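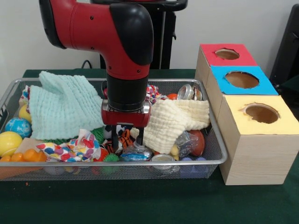 Figure 4.1 Waffle-textured cloths and a spotted fabric in a wire-mesh basket.

Chapter 4: Threads, Yarns and Weaves

Grab the nearest towel and look at it closely. Isn't it wonderful? A waffle weave is all little hills and valleys, made by letting some threads float over their neighbors - and one change in the pattern gives you a whole new cloth! In this chapter you will set up a small loom with 200 warp threads and try two weaves of your own.
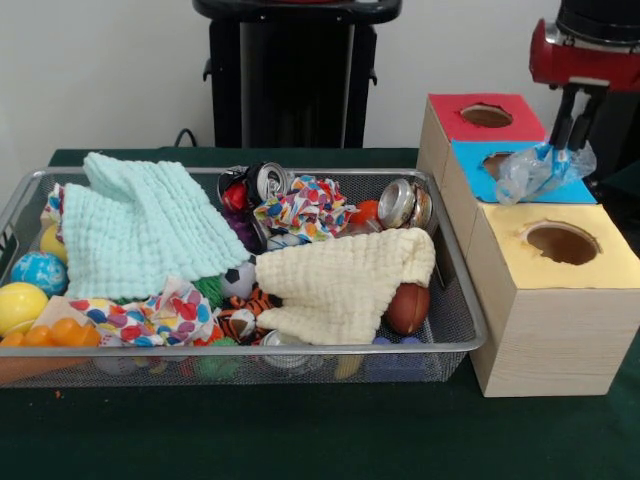
Figure 4.2 Mint-green and cream-yellow waffle cloths among soft toys and balls.

Before you start, review the yarn terms in Chapter 3.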